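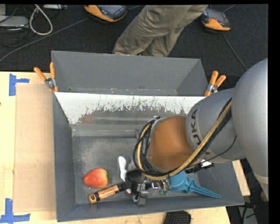

Label printer drops off the network after idle: troubleshooting log

By Ona Kazlauskienė
March
2 comments

Site: Gomholm, packing floor and front office
Affected: Hunden thermal label printer, wired connection
Status: closed, monitoring

Reported problem

Packing staff report that the label printer stops accepting jobs after it has been left alone for a while. The printer panel shows Ready. Jobs sit in the queue on the print server with the status "Sending" and then change to "Error." Switching the printer off and on clears the fault. The first job after lunch fails almost every day. Jobs sent during a busy period go through.

The office laser printer on the same server is not affected.

Initial checks

Network cable replaced with a tested one. No change.

Switch port moved from the middle of the row to the end. No change. Port counters show no errors on either port.

Print head, ribbon and label sensor ignored at this stage. A self-test label prints correctly from the panel while the fault is present, so the printing side is working.

Print server restarted overnight. The fault returned the next day at 1:10 p.m.

Ping test

A continuous ping was left running from the print server. Replies were normal while the printer was in use. With no jobs sent, replies stopped after 90 minutes. The test was repeated with the same result. Link light on the switch stayed on in both cases.

When replies stopped, the printer still showed its address on the panel. The address on the panel ended in 87. The server queue was also pointing at 87, so the two agreed and I moved on. This cost me most of a morning. See below.

Sleep setting

The printer has a power save option, which was set to On. I turned it off, saved, and restarted. The ping test was run again and replies stopped at 90 minutes as before. Power save was left off for the rest of the work so there would be one less thing changing.

Firmware was one version behind. Updated from a USB stick using the file from the vendor page. No change. The update reset the label darkness to the default, and packing had to set it back. If you update one of these, write down the darkness and speed values first.

Address conflict

While the fault was present I looked at the address table on the switch. The entry for 87 had a hardware address that did not match the sticker on the back of the printer. After a power cycle of the printer it matched again.

Two devices were using the same address. The second one was traced by switch port to the Funosby room, where a handheld scanner dock had been installed. The dock had been given its address automatically. The automatic range had been widened when the new docks arrived and now started low enough to include 87. The printer address had been typed in by hand years ago and was never reserved.

The lease time explains the pattern. The dock renewed its lease on a fixed schedule. Each time it did so, it announced itself and the server started sending print jobs to the dock. A busy printer sent enough traffic of its own to win the address back. An idle printer did not.

Fix applied

1. Automatic range changed to start at 130.
2. Printer switched from a typed address to automatic, with a reservation for 87 tied to its hardware address.
3. Dock restarted so it picked up a new address.
4. Address table cleared on the switch.
5. Queue on the print server deleted and made again under the same name, so the packing software did not need to be changed.

Step 5 may not have been needed. The old queue had a pile of stuck jobs that would not delete, and a new one was faster.

Verification

Ping test run overnight with no jobs sent. No lost replies. A test label sent first thing in the morning printed at once. Packing used the printer normally for the rest of the day, including after lunch, with no failed jobs.

Still open

The Matei address sheet lists four other devices with typed addresses, including the time clock and the door controller. All are below the new start of the range, so they are safe for now. They should be given reservations anyway. I have opened a separate ticket.

Power save is still off. It can go back on once the printer has run a full month without trouble.

Comments (2)

Packing, day shift: Labels are fine now. Can the darkness go up one more step? The small barcodes scan on the second try.

Ona Kazlauskienė: Raised by one step and saved to the printer. If the edges of the bars start to smear, lower the speed before touching darkness again.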